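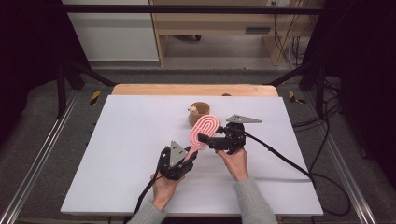 May 17, 2019

Bench notes, Dimdale room, hairbrush day.

I finally got back to the brushes this morning, after leaving them in the drawer since the middle of April. The pink paddle one came out first. I have a soft spot for it, I'll admit, and the colour shows up nicely against the white board, so I never lose track of it among the other bits and pieces. The slim handle is the part I keep writing about. It tapers more than you'd think from a quick look, and if you take hold too near the end the head wants to swing round and face the table. Moving a little way up towards the neck settles it down. I had that in the April notes as well, I see, so at least I agree with myself.

The head is the harder end. The bristles sit in rings on this one, ridge after ridge out to the rim of the oval, and they give a bit when pressed from the side (the old Volix brush has stiff ones and behaves quite differently, see entry 101). Best results today came from going for the rim and leaving the bristles alone. I did 30 passes from the handle end before lunch and wrote them up in the green book, then made a pot of tea and did a few more, just for the pleasure of it, which I haven't logged.

The little woven basket stayed out on the board behind the brush. I like having it there as something to work towards, and the brush does fit across the top if you lay it down gently, but it is a small, light thing and slides away if the handle bumps it. A square of that grippy drawer liner underneath might help. There's a roll on the shelf by the sink, under the Civex catalogues.

Board wiped down at the end with a damp cloth only, please, no spray. The last lot left a film that took me ages to get off.

Still to do: try the two wooden brushes, find the comb that goes with the set, and relabel bin 592, whose sticker has faded to the point where I was guessing. Brush is back in the top drawer, bristles up.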